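We use cookies to remember your preferences and measure traffic. Accept all | Manage settings

Visit report: Itier open lab, afternoon session

I went with one question from our maintenance group: can a bench arm take over any part of a canteen prep line yet? Jagadeesh Naidu ran the tour and let us stand by the kitchen table for as long as we liked.

The task is called Galetti internally. An arm puts bread into a pan, then handles the lid. The other items on the table are distractors, and the arm is expected to leave them alone. Raimo Toivonen asked about real vegetables. Naidu said plastic ones keep their shape for a whole season of trials, and that real produce is planned for July.

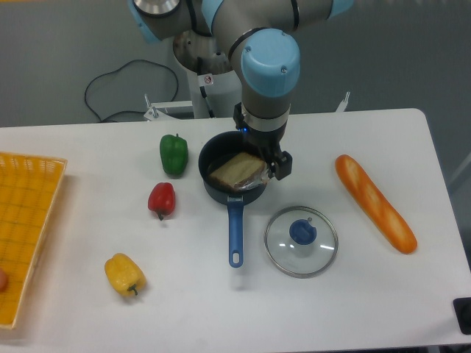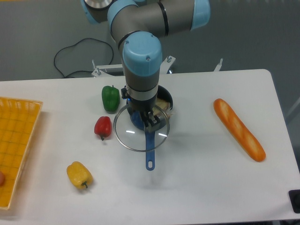

Page last changed: 14th November

The lid is the harder part. Bread in plastic wrap gives a two-finger gripper something to pinch, and a poor grip costs little. A glass lid is rigid and transparent, and depth sensing on it is unreliable. According to Naidu, most of their failures are bad height estimates at the rim — the fingers close too high and get nothing, or too low and push the pan.

Their log holds 3,283 attempts, of which 3,039 were scored as complete. Marjatta Partanen asked what "complete" meant. It means the lid ends up on the pan within 300 seconds. A cook would not accept that time, and the score does not record whether the lid is seated evenly. I would want both figures broken out before comparing this with the Grundix cell we saw last year.

Changeover was not demonstrated. A different pan means new trials, and Naidu would not give a number for how many. Cleaning was not covered either, and I saw no washdown rating on the arm's data sheet.

My assessment for the group is that fixed, repeated handling with known cookware is close. Mixed cookware on a working line is not. Rizal Sinaga has asked Itier for the failure log by category, and I will circulate it when it arrives.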